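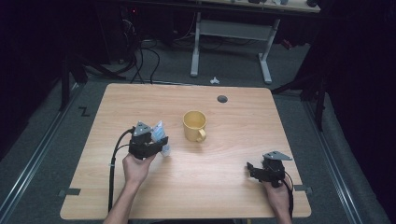

The town that kept its dental van

Valdale has 2,417 residents, one pub, two churches and no dentist. The last one retired to the coast and his rooms on Berkwood Street became a hairdresser's. The nearest chair is now in Plerano, 46 kilometres away, and the books there have been closed to new patients since April.

What the town does have is a van. It parks behind the library for two weeks at a time, then moves on to Daza and the smaller places along the river. Last year it saw 634 patients in Valdale, over half of them children.

Agnes Semple has run the bookings from the start. She works from a spare desk in the library and keeps the waiting list in a ruled exercise book – the online system drops out when it rains.

“People will drive an hour for a tyre,” she says. “They won't do it for a tooth until it hurts.”

Most of the work is plain: fillings, cleaning, the odd extraction. Crowns and root canals still go to Plerano, and those patients wait.

The van's funding runs out at the end of the financial year. The shire has offered to cover fuel and the power connection but says it can't pay wages. 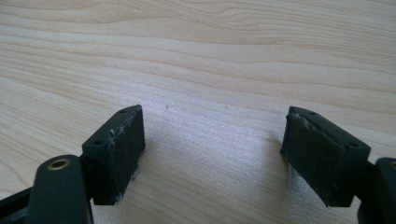

A pale timber tabletop, its grain running in soft waves.

Semple has started taking names for the August visit anyway. By Friday she had filled four pages, mostly families from the river farms, and had begun ringing Daza to see whether they could give up a day.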